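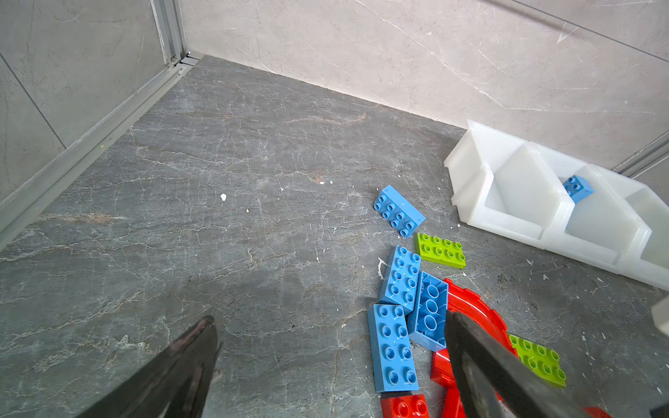 Re: [gradmath] Qualifying exam: new format and the bridge course

To: gradmath list
Subject: Re: [gradmath] Qualifying exam: new format and the bridge course

Several people wrote to me off list with the same questions, so I am answering everyone together. Zoia's message is copied in the middle, with my answers to it after that. If you only care about the syllabus, skip to the part marked Syllabus.

Dates and registration

The written exam is in March, during the week before the break. The room and the exact hour will be posted on the department board when the scheduling office confirms them. Please don't ask the front desk. They get the information when you do.

Registration is through Wunito, under Graduate Milestones. You do not register for the exam the way you register for a course. Open Milestones, choose Qualifying Exam (Written), and pick one of the two papers or both. The form asks for your advisor's name. First-year students who don't have an advisor should put the director of graduate studies. Do not leave the field blank. Wunito will accept the form with a blank field, but it then goes into a queue that we can't see from our side.

If you are on the Skivisari exchange, you register there and not here. Their office sends us a list. We have had students register in both places, and then we have two records for one person and the grade gets attached to the wrong one. Check with them that your name is on the list before you leave for the break.

Format

There are two papers, Analysis and Algebra. They are taken on separate days. Each paper lasts three hours and has eight problems. Each paper is graded out of 100. The points for each part of a problem are printed next to it.

In past years you could choose which problems to hand in, and the grader took your best ones. That has ended. All eight are now graded. The problems are shorter as a result, and the first few on each paper should be manageable for anyone who has taken the core courses and kept up with the homework. The later ones are harder and are meant to be.

No calculators, no notes. Paper is provided. Please write on one side only, and start each problem on a new sheet with your exam number at the top. The graders split the papers by problem, so a solution that continues on the back of another problem may go to somebody who isn't grading it.

You may quote any standard theorem by name if you state the hypotheses and check them. You may not quote a theorem that makes the problem trivial. If you aren't sure whether something falls in that category, prove it.

Syllabus

Analysis: metric spaces, compactness and completeness, uniform convergence, Arzelà-Ascoli, Stone-Weierstrass, Lebesgue measure and integration, the convergence theorems, Fubini, Lp spaces, basic Hilbert space theory. Complex analysis is not on this paper. It was listed on the old web page and some of you found that page through a search. It's out of date and I have asked for it to be taken down.

Algebra: groups through the Sylow theorems, rings and ideals, unique factorization, modules over a principal ideal domain, canonical forms, field extensions, Galois theory over fields of characteristic zero. Tensor products may come up in a definition but there will be no problem that depends on knowing much about them.

Linear algebra is assumed on both papers. By this I mean linear algebra with proofs, including the spectral theorem, dual spaces and Jordan form. A course that consisted of row reduction and computing determinants won't be enough. This is where we lose the most points every year, and it is the reason for the bridge course.

Bridge course

The bridge course meets in the Stelto building in the late afternoon. It carries no credit and no grade. It covers proof-based linear algebra and enough point-set topology to start the analysis sequence. Anyone on this list can attend, including master's students and people from statistics and computer science. You don't need to register. The problem sheets go up on the course page after each meeting, and the teaching assistant will read your solutions if you hand them in on paper.

We had nearly 100 requests for solutions to the old sheets. They won't be posted. If you've written something up and want it checked, bring it to the meeting.
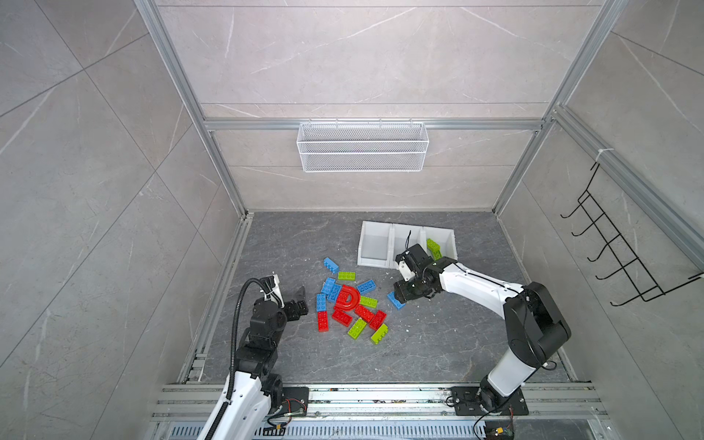
On 02/04/2026, Zoia Kravchuk wrote:

> Hello all,
>
> I'm in the applied track and came in with a bachelor's in physics. I have some questions about the exam and I think others in the track have them too.
>
> First, do applied students have to take the Algebra paper? The handbook says "both papers or an approved substitute" but I can't find a list of approved substitutes anywhere.
>
> Second, if you pass one paper and fail the other, do you have to retake both? I have heard two different answers from two faculty members.
>
> Third, I hold a Kostiuk award, and my letter says I need to be "in good standing with respect to the qualifying requirement" by the end of my first year. Does that mean passed, or just registered?
>
> Last, is there any credit for a master's exam passed at another school? A friend in my cohort has one and was told to ask here.
>
> Also, are old exams available? The link in the welcome packet asks for a password that nobody gave us.
>
> Thanks,
> Zoia

Zoia, thanks for writing to the whole list. In order:

Applied students take Analysis. In place of Algebra you may take the Numerical Linear Algebra final and have it regraded as a qualifying paper. For now it is the only approved substitute. You have to tell the instructor before the final is given. It can't be done afterward, and I have had to turn people down for this. The regraded final also counts out of 100 and the same pass mark applies. Probability has been proposed as a second substitute and the faculty will vote on it, but I wouldn't plan around it.

If you pass one paper you keep it. You only retake the one you failed. The faculty member who told you otherwise was remembering the old rule, under which the two scores were added. Students who started under the old rule can choose either one, and should send me a line saying which they want. If I don't hear from you I'll use the new rule.

On the Kostiuk letters: good standing means you have attempted the papers you are required to take and have an attempt left on any you did not pass. You don't need to have passed by the end of the first year. I checked the wording with the graduate office and they agree. Keep a copy of the registration confirmation from Wunito in case your renewal form asks for it. The renewal form is a separate thing and goes to the graduate office, not to me.

A master's exam from another school does not replace either paper. What it can do is excuse you from a core course, if the instructor looks at your syllabus and signs the waiver. Your friend should bring the syllabus and the text of the exam, not only the transcript. A transcript with a course title on it tells us very little. If the originals are in another language, an informal translation of the topic list is fine for this purpose.

Old exams: the password is the same as for the department printers. The exams in that folder are in the old format, with more problems and a choice of which to answer. They are still good practice. The ones before the syllabus change have complex analysis on them, which you can skip.

Attempts

You get two attempts at each paper. A third needs a petition, signed by your advisor, and these have been approved when there was a good reason and refused when there wasn't. Registering and then not showing up counts as an attempt unless you withdraw in Wunito before the deadline shown on the form. If you're sick on the day, write to me that day and get the note afterward.

Students who need extra time or a separate room should go through the accommodations office now. They need to send me the letter before I can book anything, and rooms in exam week go fast.

Results

Results are sent by email to you and your advisor once both papers have been graded and the faculty has met. You may look at your graded paper in my office, but you can't take it away or photograph it. If you think a problem was graded wrong, write down which part and why and give it to me on paper. It goes back to the person who graded it.

I haven't answered the questions about the oral exam. It has its own rules and those are being revised. A separate message will go to students who have passed both written papers.

Please reply to the list if your question might be useful to others, and to me alone if it's about your own record. And trim the quoted text when you reply, the digest is getting very long.

Director of Graduate Studies
Mathematics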